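The Gentle Squeeze
Two sets of fingers, one workshop in Billcombe, and a good deal of secondhand glass

When I first telephoned Hongmei Long to ask whether I might come and watch her test grippers, she warned me that it would be slow, and that I should bring a sweater and a sandwich. She was right on both counts, and I can't remember when I last enjoyed a cold afternoon so much.

Long runs the handling bench at Selvanayagam, a small firm that helps other small firms work out which robot hand they ought to buy. Her customers pack jam, mend clocks, sort bulbs. The one she had in mind the week I visited was Grallcombe, an antiques dealer that ships out 4000 parcels a year and would dearly love to have a machine lift the breakables from a shelf to a packing tray without anybody holding their breath.

"People come to us wanting to talk about strength," she told me, pouring tea into a mug the size of a flowerpot. "I spend the first hour talking them out of it. Almost any gripper can hold a candlestick. What I want to know is how it behaves in the half second before it's holding one."

That half second is where the two contenders part ways. The first is a pair of stiff, flat fingers, made to a drawing that Long's colleague Sławomir Kołodziej has been fussing over since November. The second is the Tirkance, a softer design with padded tips that give a little when they meet something curved. Both bolt onto the same wrist, both are watched by the same little camera that rides along behind them, and both are asked to do the same job again and again, until the log has a respectable number of rows in it. By the time I arrived the log stood at 1404.

I had expected the soft fingers to walk away with it, and I said so, probably too loudly. Kołodziej, who is a patient man, sat me down and showed me the numbers. On smooth, straight pieces the padded tips were lovely. On ribbed glass they had a habit of settling into one groove, changing their mind, and settling into the next one over, and that small shuffle was enough to turn a tall piece a few degrees on its way up. The stiff fingers touched fewer ribs and stayed where they were put. They were also a good deal less forgiving if the arm came in off center, and he was quick to say so – his notes for the stiff pair list 43 bad approaches, every one of them with a line of explanation in his small, square handwriting.

The camera has its own troubles with glass, as you might guess. It likes an edge it can trust. Colored glass gives it bright ridges and dark hollows that shift as the wrist moves, so the robot's notion of where the thing begins can wander. Long's answer is to come in low, with the fingers wide open, and to close them at a crawl once the base is between them. She tried 3 closing speeds before she picked the slowest, and she would like it to be slower still.

I asked her which gripper Grallcombe should buy. She laughed and topped up my tea. The stiff pair for the glass, she thought, and perhaps the padded pair for china, with a quick-change plate between the two if the budget can stand it. Then Kołodziej called from the bench that he was ready to go again, and she put down her mug and went to watch.

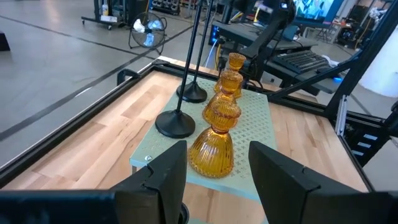

The stiff fingers, wide open around an amber glass candle holder at the Billcombe workshop.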